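Print this page | E-mail this page

FOR IMMEDIATE RELEASE

Wavier stops pot and lid work on Clovo kitchen arms after grip fault

SLANINA, May - Wavier is asking all Clovo owners to stop using the arm for pots, pans and lids until a software fix is in place. Effective now. Other jobs can go on as normal.

The fault is in the grip release. When the fingers close on a smooth round part, such as a lid knob, the controller can misread the force and open early. The load drops. In our own test kitchen this happened 29 times in 500 lifts. No one was hurt. One glass lid broke, and the arm kept moving for a short time afterward when it should have stopped. That second part worries us more than the first.

A total of 876 arms are affected. All were shipped with the Drulis finger set. Arms with the older fingers do not have the fault, we have checked.

What owners should do:

- Turn off the "Cookware" task group in the settings menu.
- Do not let the arm carry anything hot, full or made of glass.
- Keep hands out of the work area while the arm is powered, even if it looks idle.
- If a load has been dropped, press the red stop button before you clean up. Do not rely on the auto stop.

The fix changes how the fingers judge a slip and makes the arm hold still after any drop. It must pass 100 lid lifts in a row with no early release before it goes out. It has not passed yet. We will send a notice to every registred owner when it does, and owners who would rather return the finger set can do so at our cost.

We should of caught this sooner. The release tests used square blocks and straight handles, and round knobs were left for later.

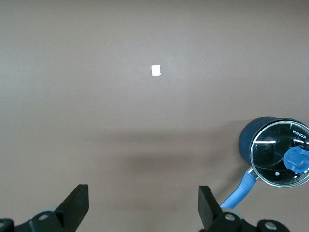
Reading time: 2 min

Clovo wrist view, fingers open, covered pot with blue handle and knob to the right. Lids with a knob like this are part of the stop notice - please leave them to a person for now.

Contact: Wavier Press Desk | © Wavier. All rights reserved. | Back to top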